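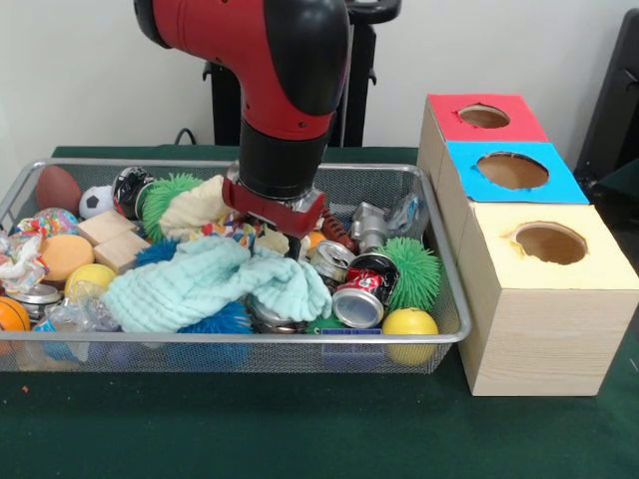

Eluned Lloyd asked, when the first draft of these rules went round, why a sorting log should be thrown out if the arm put every object where it belonged. Her point was that a good result is a good result. The answer adopted in this release is that a result can be compared with another only when both were obtained under the same conditions, and a log that does not record its conditions cannot be compared with anything. Her comment led to the section on partial credit below, which did not exist in the draft.

Mollah Sorting Logs: Data Card and Rules of Practice

Status
Second release. It replaces the February draft in full. Logs prepared under the draft may be kept but must carry the tag "draft rules" and may not be pooled with logs prepared under this release.

Scope
These rules apply to tabletop picking from a mixed basket by a single arm with a parallel gripper. They cover how the basket is filled, how an attempt is counted, when a person may step in, and what must be written down. They do not cover mobile robots, suction tools, or work with two arms. Electrical and machine safety are governed by site rules, which take priority over anything stated here.

Contents of a release
Each release contains 100 logs. A log is one complete session, from the moment the basket is declared ready to the moment the operator closes the record. Each log holds the arm's joint positions, the gripper opening, video from a fixed camera, and the operator's written notes.

Filling the basket
1. The basket shall hold a mix of hard, soft, and deformable items. Balls, cans, cloth, plastic wrapping, and wooden blocks are all acceptable.
2. Items shall be tipped in and left as they fall. Operators shall not arrange items so that they are easier to grip.
3. Cloth may cover other items. It shall not be smoothed flat or pulled aside before the session begins.
4. Crushed cans are permitted. Cans with torn or sharp edges are not.
5. Spiky rubber balls shall be checked for loose strands, which may catch in the fingers of the gripper.
6. Food, glass, batteries, and anything holding liquid are excluded.

Boxes
Boxes with a hole in the top shall be told apart by color. Their order shall be recorded at the start of the session and shall not be changed until the log is closed. A box may stand against the basket. If it is moved by contact with the arm, the contact shall be noted and the box left in its new place unless it blocks the arm.

Counting attempts
An attempt begins when the gripper goes below the rim of the basket and ends when it is clear of the rim again, with or without an item. A session is limited to 150 attempts. Pressing into the pile without closing the fingers counts as an attempt. Lifting two items together counts as one attempt and shall be marked "double."

Partial credit
An item lifted clear of the rim and then dropped is recorded as a lift, not as a placement. Lifts and placements shall be reported in separate columns. A single combined score shall not be published.

Stepping in
The operator may stop the arm at any time and need not justify the decision. After a stop, the operator shall wait until the arm is fully at rest before reaching over the table. No more than 2 hand corrections are allowed in one session. A third correction closes the log, which is then filed as incomplete. Incomplete logs shall be kept and shall be included in any count of sessions run.

Known limits
All logs in this release were prepared at the Flasarthorpe site using one basket type. Lighting was not controlled. Nine logs have gaps in the gripper record and are listed in the file gaps.txt. Users should not draw conclusions about grip force from these logs, as force was not measured.

Naming
"Zindus" refers to the log format and "Omow" to the checking script. A log that fails the Omow check shall be returned to the operator with the script's output attached and shall not be repaired by hand.

Changes and contact
Proposed changes should be sent in writing to Soledad Salcedo, naming the rule by its section and giving the replacement wording. Proposals are reviewed on the first Friday of the month. Changes to the attempt count or to partial credit require a new release number. Spelling corrections do not.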